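Tunddale Laundry Corner — README

Welcome, and thank you for stopping to read this before opening the folders! Tunddale is a small collection about laundry at home, the everyday kind, where clothes sit in a bucket until somebody has a minute for them. Godfrey Shemweta started it and I look after the notes.

There are 57 folders, one per session, and 885 files in all.

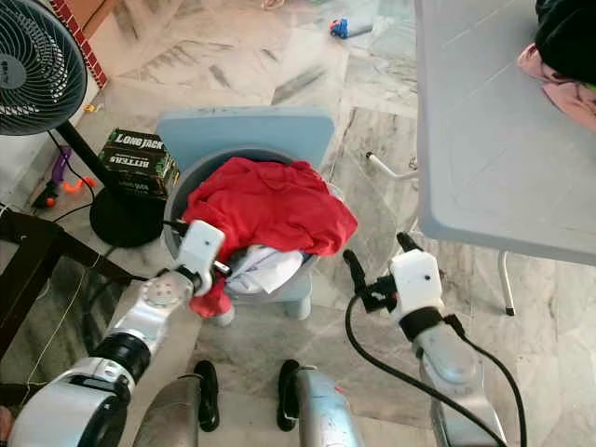

Labels are kept plain on purpose. We write "cloth" when we can't tell a shirt from a towel, and "garment" only when we're fairly sure — please stick to that if you send corrections. Stools, fans, boxes and toys on the floor get a label too, even when they have nothing to do with the washing.

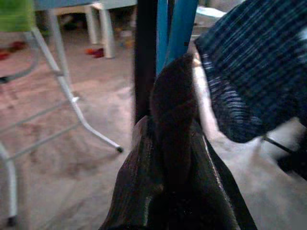
Striped fabrics gave us the most trouble, and 3 of the folders were relabeled after Godfrey and I disagreed over them. The older labels are in the folder called Mosulach, in case you'd like to compare.

Last updated Jun 4, 2024
Subira Kariuki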